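Skiketti River Flood Recovery Program
Progress Report to the Fosbridge Fund
February 6, 2023

Submitted by Eustaquio Medrano, Program Manager

1. Status of household repairs

The grant covers repairs to homes damaged when the Skiketti River overtopped its east bank in August. Of the 251 households registered in Harnex and Plattner, 129 have been cleared for reoccupation by the county inspector. Work in Plattner is ahead of schedule. Work in Harnex was delayed by a shortage of drywall and by the late reopening of the Mill Street bridge, which carried only light vehicles until the new deck was in place. 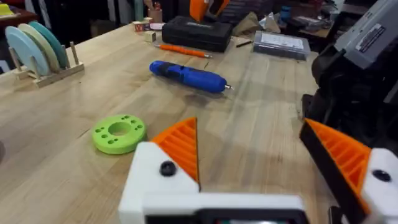
Gripper fingers over a wooden workbench.

2. Drainage and river gauges

Two river gauges have been installed upstream of Harnex and now report to the county emergency office. The storm drain under Mill Street has been cleared along its full length — a task left out of the original work plan and paid for from the contingency line. The culvert at Plattner still needs replacing, and the design is with the county engineer for review.

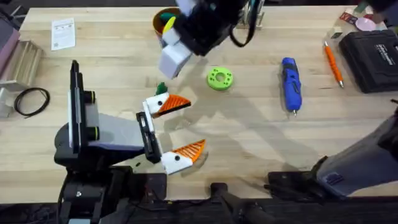
When will the Plattner culvert be replaced?
Construction is expected to start once the county engineer has approved the design and the easement on the north side has been signed.

3. Temporary housing

At the close of the reporting period, 50 households remained in temporary housing. Rental support for these families is funded through the end of the current grant term. We ask the Fund to consider a short extension for households in Harnex whose foundation work cannot begin until the ground has dried out. 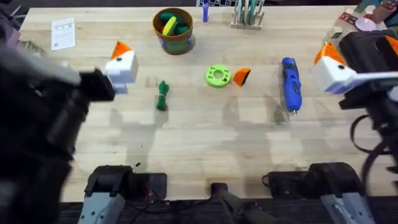 4. Spending and next steps

Spending on repairs is within budget. The drainage line is fully committed, and a request to move unspent travel money into it is attached. During the next period the program will complete inspections on the lower streets of Harnex, finish the remaining electrical work in Plattner, and submit the revised evacuation map to the county for adoption.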